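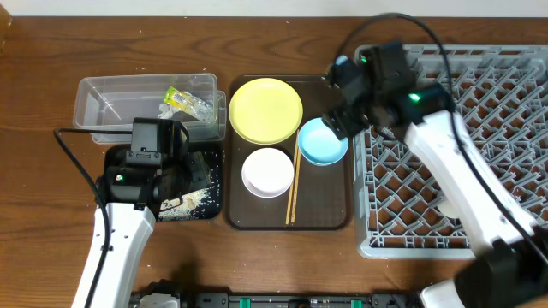 Chapitre 3
La visite d'un atelier de robotique de service

Le présent chapitre traite de la visite, c'est-à-dire du moment où une personne extérieure entre dans un atelier et regarde travailler un robot. On pourrait croire qu'il s'agit d'un sujet secondaire dans un manuel d'automatisation. Mon expérience me dit le contraire, et les deux chapitres précédents, consacrés à la cinématique et aux préhenseurs, seront mieux compris par le lecteur qui sait déjà regarder une démonstration. Prenons un poste de débarrassage de table, comme celui qui ouvre ce chapitre : deux bras blancs, un plateau brun avec trois assiettes, une paire de baguettes, un égouttoir gris à droite. Le visiteur regarde d'abord les bras. L'ingénieur, lui, regarde les baguettes, parce qu'elles sont posées en diagonale entre deux assiettes et qu'un objet long et mince dans une telle position demande une autre prise qu'un bord d'assiette. Apprendre à déplacer ainsi son regard, c'est l'objectif des pages qui suivent.

3.1 Pourquoi ouvrir l'atelier

J'ai assisté pour la première fois à une journée portes ouvertes à Oronau, au mois de décembre, dans les locaux de la société Drelar. L'entreprise attendait 145 personnes, et l'atelier avait été organisé en conséquence : une entrée au nord, une sortie par la cour, et entre les deux un parcours marqué au sol par une bande adhésive. Dagmar Zeman, qui dirigeait alors les essais, m'avait demandé de venir avant l'ouverture pour voir la préparation. Je lui dois une grande partie des observations réunies ici.

Une entreprise ouvre son atelier pour des raisons diverses. Elle cherche des clients, elle recrute, elle doit parfois montrer à ceux qui la financent que le travail avance. Il faut distinguer ces motifs, car ils ne produisent pas la même visite. Devant un futur client, on montre une tâche complète. Devant des étudiants, il est plus utile de montrer une tâche difficile, même si elle échoue, et de laisser le temps aux questions.

On appellera « démonstration » l'exécution d'une tâche devant un public, dans des conditions annoncées à l'avance. On appellera « travail ordinaire » l'exécution de la même tâche sans que rien ne soit adapté à ce public. La visite contient en général les deux, et le visiteur ne sait pas toujours dans laquelle des deux situations il se trouve. C'est au guide de le dire.

3.2 Ce que la table apprend au visiteur

Beaucoup d'ateliers nettoient tout avant l'arrivée du public. Chez Drelar, on avait choisi une règle différente, que Mme Zeman formulait de cette manière : « La table reste comme la tâche la demande. » Cette règle me paraît bonne. Un poste de cuisine trop propre ne contient presque plus de problème à résoudre.

Sur la table de notre photographie, il y a aussi des choses plus modestes que la vaisselle. Un bac transparent contient un emballage froissé et un mouchoir blanc. Sur le tapis sombre, une matière blanche et granuleuse, qui ressemble à du riz, couvre une partie de la surface, et quelques grains clairs se trouvent sur le bois autour du bac. Pour un être humain, tout cela forme une seule idée, « débarrasser ». Pour le concepteur, ce sont des objets qui n'ont presque rien en commun. L'assiette est rigide et son bord est régulier. L'emballage change de forme quand on le serre. Quant aux grains, on ne les saisit pas un par un ; on doit les rassembler ou soulever ce qui les porte.

Je conseille donc à l'étudiant de commencer sa visite par la table et de noter les objets avant de noter les machines. Qu'est-ce qui est rigide, qu'est-ce qui est souple ? Où sont les surfaces transparentes, souvent difficiles pour la vision ? Quel objet gêne l'accès à un autre ? Avec ces notes, il pourra ensuite juger les mouvements d'un bras avec plus de justesse.

Les câbles méritent aussi une ligne dans le cahier. Ici, ceux des préhenseurs forment de grands arcs noirs avant de redescendre le long des bras. Un câble trop court limite la rotation du poignet, un câble trop libre peut accrocher un objet. Il est bon de poser la question au guide, qui a d'habitude une opinion très précise là-dessus.

3.3 Le rôle du guide

Socorro Londoño a conduit des visites pendant plusieurs années à Terkow, et elle a bien voulu relire cette section. Elle insiste sur un point que je reprends à mon compte : le guide ne doit pas parler pendant le mouvement. Il annonce la tâche, il se tait, puis il commente. Si l'on parle en même temps que le bras se déplace, le public regarde celui qui parle.

Le guide doit aussi préparer une réponse à la question de l'échec. Un visiteur demandera tôt ou tard combien de fois le robot laisse tomber l'assiette. Répondre « presque jamais » ne suffit pas. Il faut un nombre d'essais, une durée et une définition de la réussite. Balthasar Imhof, de l'atelier Šťastný, affichait près du poste une simple feuille avec le résultat des 300 derniers essais, échecs compris, et les visiteurs la lisaient avec beaucoup d'attention.

Enfin, la distance. Le public veut s'approcher, et c'est compréhensible. La limite se fixe d'après la portée maximale des bras, augmentée d'une marge, et elle ne se négocie pas pendant la visite. Nous verrons en 3.5 comment on la calcule.

Travail préparatoire

Avant de lire la section 3.4, le lecteur choisira une table de sa propre cuisine après un repas. Il dressera la liste des objets présents, avec pour chacun la prise qui lui semble convenir, et indiquera lequel il enlèverait en premier. Il gardera cette liste, que nous utiliserons pour construire un plan de démonstration.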